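Rutent ouvre aux laboratoires et aux écoles son service de simulation Valel

La société Rutent a annoncé, le 16 février 2019, l'ouverture commerciale de Valel, un service en ligne destiné à l'entraînement et à l'évaluation de logiciels de navigation pour robots d'intérieur. Réservé jusqu'à présent à un cercle restreint de partenaires, le service est désormais accessible par abonnement aux laboratoires, aux établissements d'enseignement supérieur et aux entreprises du secteur.

Valel met à la disposition de ses utilisateurs des logements entièrement rendus par ordinateur. Un robot virtuel y reçoit des consignes de déplacement, par exemple rejoindre une pièce ou s'arrêter devant un meuble désigné, et le service enregistre pour chaque essai le trajet suivi, la durée du parcours et les contacts avec les murs ou le mobilier. Les résultats sont restitués sous la forme d'un tableau comparatif, exportable dans les formats usuels.

Le catalogue proposé à l'ouverture comprend 38 logements. Certaines pièces sont peu meublées, avec de larges surfaces de sol dégagées et quelques éléments placés contre les murs, comme une étagère en bois laissée vide. Selon la notice remise aux abonnés, les surfaces claires et uniformes figurent parmi les cas que les équipes sont invitées à traiter en priorité, les logiciels qui se repèrent à l'image y disposant de peu d'indices pour estimer leur position.
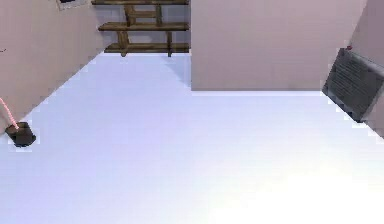
Conditions d'accès

Deux formules sont proposées. La première, réservée à l'enseignement, donne accès à 13 logements et limite le nombre d'essais simultanés. La seconde ouvre l'ensemble du catalogue et autorise l'import de plans fournis par l'abonné, sous réserve d'une vérification préalable par les services de Rutent. Les tarifs sont communiqués sur demande. Une période d'essai est prévue dans les deux cas, sans engagement de la part de l'établissement demandeur.

L'accès s'effectue au moyen d'un module nommé Judik, qui assure la liaison entre le logiciel de l'utilisateur et les serveurs de calcul. Son installation demande environ deux heures sur un poste déjà configuré. La documentation est disponible en français et en anglais. Une assistance par courrier électronique est comprise dans l'abonnement.

« Nous avons souhaité que les équipes puissent comparer leurs résultats sur des lieux identiques, avec des règles identiques », a déclaré Sarita Rawat, directrice du programme Valel. Elle a précisé que les scores obtenus en simulation ne valent pas certification et que Rutent recommande de les compléter par des essais sur un robot réel avant toute mise en service.

Une qualité d'image réglable

Le service permet de choisir la définition des vues transmises au robot virtuel. Les vues à basse définition réduisent le temps de calcul et conviennent aux longues séries d'essais. Les détails fins s'y estompent et les limites entre deux revêtements de sol peuvent y prendre un tracé en escalier. Un fauteuil sombre placé devant un mur jaune y demeure en revanche nettement détaché du fond. Il appartient à chaque équipe de fixer le réglage adapté à son capteur et d'en faire mention lors de la publication de ses résultats.
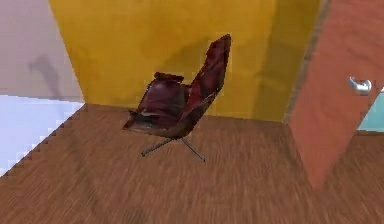 Pour Chinyere Iyamu, la possibilité de régler la définition constitue un avantage réel, mais la notice devrait indiquer plus clairement dans quelle mesure les scores varient d'un réglage à l'autre. Elle regrette également que la formule destinée à l'enseignement ne permette pas l'import de plans, dont les étudiants auraient l'usage dans leurs projets de fin d'année.

Rutent indique avoir pris note de ces observations. Une mise à jour de la notice est en préparation. L'extension du catalogue, confiée au studio Magsi, est attendue pour le mois de septembre. Elle portera en premier lieu sur des bureaux et des locaux d'accueil du public.

Les demandes d'accès sont à adresser au service des abonnements de Rutent, à l'attention de Faisal Bajwa, en précisant la formule souhaitée et le nombre de postes à équiper.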